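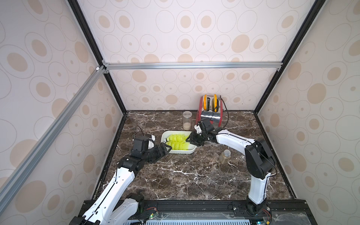
4.2 Tidying as a test of chore readiness

Figure 3. The two-arm cell with the shuttlecock task laid out. The tray is between the grippers, and the jars and ear muffs stay on the table as clutter.

I'll admit I picked the shuttlecocks because my own gym bag is full of them. But the more Tươi Lưu and I talked it over, the more they looked like a decent stand-in for the small, annoying jobs people want a machine to take off their hands. A shuttlecock is light, it has a stiff end and a floppy end, and it nests into its neighbor if you line it up right (and jams if you don't!). Paper cups, cupcake liners and plastic plant pots all behave in much the same way, and anybody who has worked a stockroom has put away plenty of those.

The chore goes like this. Nylon shuttlecocks have to end up in the tray in two rows, nested, with the skirts all facing the same way. In Figure 3 the skirts of the upper row flare to the right, and the lower row has its cork tips near the left wall of the tray. We let either arm do the picking. The policy from Section 3 was never told which one to use, so a handover from right to left was allowed but not required, and we didn't score it either way.

We ran 100 trials with the policy and 100 with a person driving the arms by hand controller. Selvaraj Howlader did all of the driving, over 2 weeks, mostly in the mornings before the building got warm and everyone got cranky. I wanted the human runs on the same hardware for a simple reason: when people ask me whether robots can do housework yet, they usually compare the robot with their own two hands, and that mixes up what the fingers can do with what the brain behind them can do. Selvaraj has the same two stiff fingers per arm that the policy has. If he can't do it, I don't want to blame the learning.

He could do it, mostly. He was slow, and he complained about the nesting step every single day, but he found ways around it. His favorite was to set a shuttlecock down a little short of the row and then nudge it home with the side of a closed finger. The policy never saw that trick in training and never came up with it on its own. It tended to go for a straight insertion, and when the skirt caught on its neighbor it backed off and tried the same motion again. Agnese Vaher went through the logs and found 16 trials where it repeated the same failed insertion until the clock ran out. That's the number I'd point a skeptical reader to.

The clutter turned out to matter less than I'd feared. Edin Angelovski bet me lunch that the small glass jar with the metal lid, which stands between the tray and the right arm's elbow, would get knocked over on day one. I ate well that Tuesday. We kept the ear muffs and the taller jar toward the back for every trial, and we didn't move the patterned wall panels either, so I can't say much about how the policy would do in a plainer room – or a messier one. Sekar Rahman is setting up that comparison at the Gollano site now.

So, can it do the chore? My reading is that picking is close to good enough for a supervised job, the kind where someone walks by every so often and sorts out whatever got stuck. Nesting is another story. A person at home would lose patience with it well before we did, and a shop floor would want to know why the same part was being pushed at the same spot over and over. We tried a longer time limit early on and dropped it, as it mostly bought us more of the same pushing.

4.3 What counts as a recovery

Before getting to the Gremmont results I should say how we labeled recoveries, as Agnese and I disagreed on it for a good while. We settled on counting any attempt where the gripper changed its approach direction after contact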